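Conura Mesa, pacote de cenas para coleta de demonstrações

Versão de outubro · licença por estação · entrega por download

Eu montei o Conura Mesa porque cansei de arrumar mesa. Quem já coletou demonstração com braço de verdade sabe como é: cada episódio pede um reset, alguém devolve a caneca pro lugar, a garrafa cai, e no fim da tarde você tem meia dúzia de trajetórias boas e dor nas costas. No simulador o reset é uma tecla (a barra de espaço, se você não mudar) e eu fico sentado tomando café.

O pacote traz 13 cenas domésticas prontas, com braço, garra de dois dedos, objetos e câmeras já posicionados. A que eu mais uso é a sala de jantar, com a tarefa da caneca branca: levar a garra até ela, pegar, soltar em outro ponto da mesa. Parece bobinha, mas é nela que eu testo qualquer política nova antes de gastar GPU com coisa mais séria.

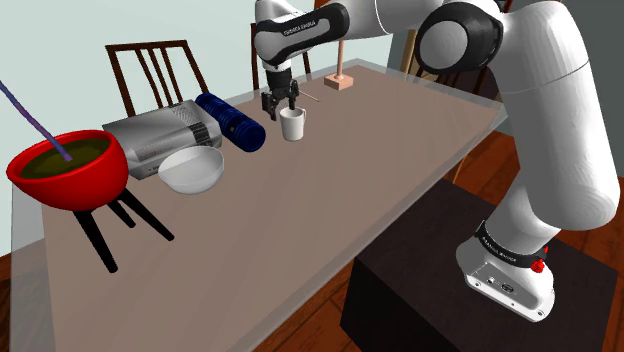
Os objetos que não fazem parte da tarefa são sorteados a cada episódio, tanto a posição quanto o tipo, e dá pra travar qualquer um deles no arquivo de configuração. Eu recomendo deixar a bagunça ligada desde o começo! Treinei uma vez só com a mesa limpa e a política ficou perdida assim que apareceu uma tigela no caminho. Foram dois dias jogados fora.

O que vem no pacote:

13 cenas, todas editáveis
4 câmeras por cena (você pode mover, duplicar ou desligar)
52 objetos de mesa e cozinha com colisão ajustada
Gravação a 60 quadros por segundo, com juntas, garra e imagens no mesmo relógio
Teleoperação por teclado, joystick ou pelo controle Olora
Exportador para o formato Tromosden e para HDF5 comum

Sobre a teleoperação: teclado funciona, mas cansa, e as trajetórias saem meio quadradas. Com o Olora o movimento fica bem mais natural, principalmente na descida final até o objeto, que é onde eu mais erro. Se o orçamento estiver curto, vá de joystick e diminua a velocidade do punho no menu. Resolve quase tudo.

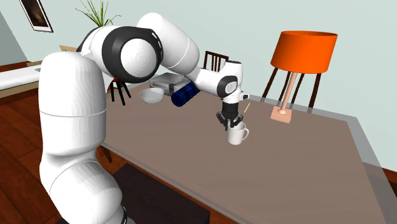
Outra coisa que me pedem sempre é replay. Tem, sim: você grava o episódio uma vez e renderiza depois de outra câmera, sem repetir a demonstração. Eu costumo gravar à tarde e deixar a renderização rodando de noite. Os episódios ruins podem ser marcados na hora com a tecla X, aí eles vão pra uma pasta separada (não apague, servem de exemplo negativo).

Requisitos: Linux, placa de vídeo dedicada e bastante disco livre. No Windows abre, mas a exportação ainda engasga e eu não dou suporte.

Quem já tem o Oshima instalado pode importar as cenas direto pelo menu Arquivo. Licença acadêmica tem desconto, é só escrever pelo formulário com o e-mail da instituição.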